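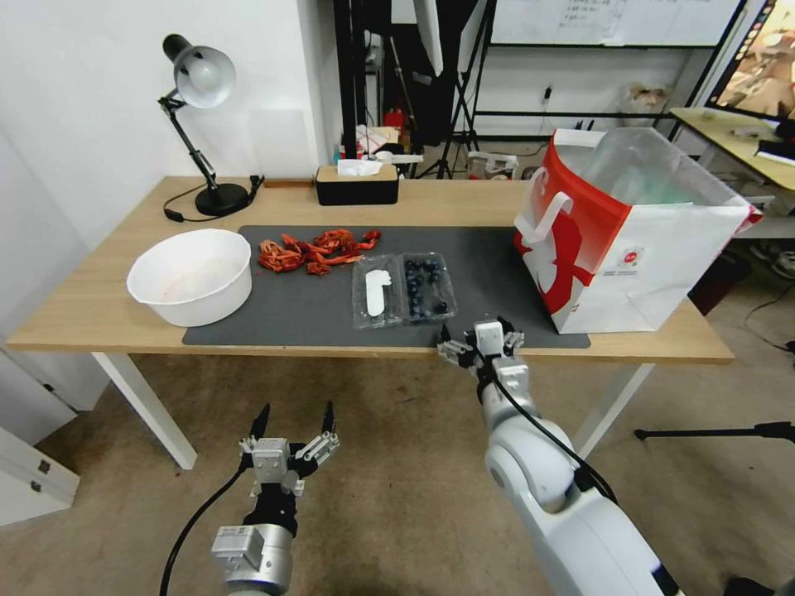

## 2. Planning your budget before you order

Take your time with this part — the arms are the easy line to price, and it's the little things around them that sneak up on you!

1. Measure the table you already own and write down its height. Herkodus arms mount best at 30 inches.
2. Price 2 grippers, plus a spare set of finger pads for each one.
3. Add a desk mat, a lamp, and a few bowls and clear containers for food-handling practice.
4. Set aside 9 percent of the total for cables and stands.

**Note:** Shipping is quoted separately, so please ask Elīna Ozoliņš at Bondton before you sign anything.

**Caution:** Don't order the arms until your outlets have been checked. Leave enough slack in the power cords for a full reach on both sides.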